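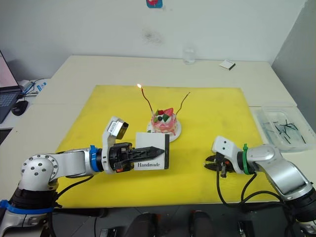

Rosa Törtchen mit zwei Kerzen, davor die Karte mit der Aufschrift „Handmade“.

Ka-ming Hsiao redet über Kuchen so, wie andere über Reisen reden – schnell, mit den Händen und immer schon beim nächsten Ziel! Seit September backt Hsiao in Plonville kleine Geburtstagstorten, 37 Rezepte stehen inzwischen im Heft. „Klein ist viel schwieriger als groß“, sagt Hsiao und strahlt. „Auf so einer Fläche sieht man jede Beere.“ Erdbeere müsse sein, dazu etwas Grünes und dunkle Beeren. Und die Kerzen? „Dünne, bitte! Dicke erschlagen alles.“ Dass sie gern schief stehen, gehört für Hsiao zum Fest: „Gerade Kerzen kenne ich nur aus dem Katalog.“ Die Karte kommt immer zuletzt – und im Sommer will Hsiao sich endlich an Pfirsich wagen.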